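My back has been complaining since December, so this winter I finally did the thing I'd been putting off and bought a new mattress. I had no idea how deep that hole goes. I started with three tabs open and a cup of coffee, and by the time the coffee was cold I was reading strangers arguing about coil counts!

First stop was the Restum store, where you lie down in your coat while a very nice salesman looks at the ceiling with you. I liked everything. I'd have liked a pile of towels by then, I was so tired. 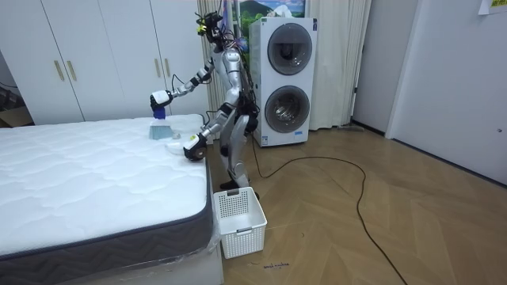 Mattress top, getting a brush.

My sister swears by her Parero, which is so soft you sort of disappear into it, and I slept badly on it for two nights at Christmas. So soft was out. Firm, then, but how firm? The Plallstead people have a scale for this and the Karabulut people have a different scale going the other way — a seven on one is a three on the other, as far as I could tell.
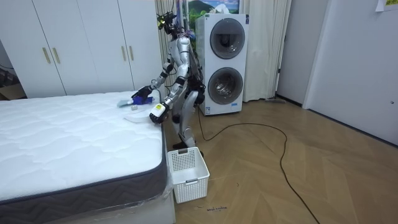

Wendell Whitlock wrote in the comments last time that I should quit reading scales and go by how my hips feel after twenty minutes on my side. Fair enough, Wendell. I went back to the store and did my twenty minutes, and the one I'd been calling "too hard" was the one I didn't want to get up from.

Then there's the trial period. You get 100 nights with the one I picked, and 200 if you pay a bit extra, and I dithered over that longer than over the mattress.

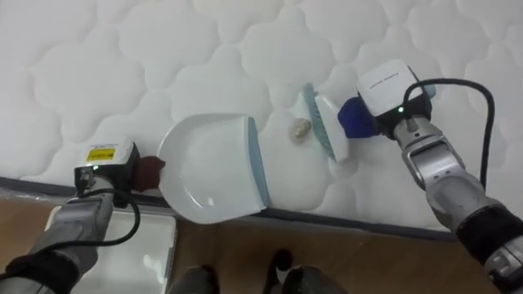

Take the longer one, a reader told me, you won't know a thing until the weather turns warm and you find out if it sleeps hot. I hadn't thought about summer at all! So I paid up.

It came on 9th March and the first week was rough. My shoulders were sore, I kept waking up at four, and I was pretty sure I'd made an expensive mistake.
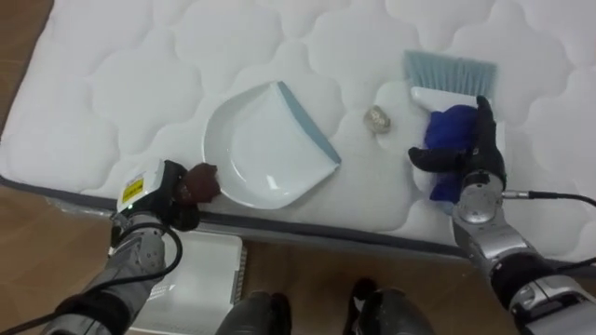
By the second week, though, I was sleeping through till the alarm, and the ache low down on the left side had mostly packed up and gone. Now I need new sheets, because the old ones pop off the corners every single night. If you know a deep fitted sheet that stays put, please tell me.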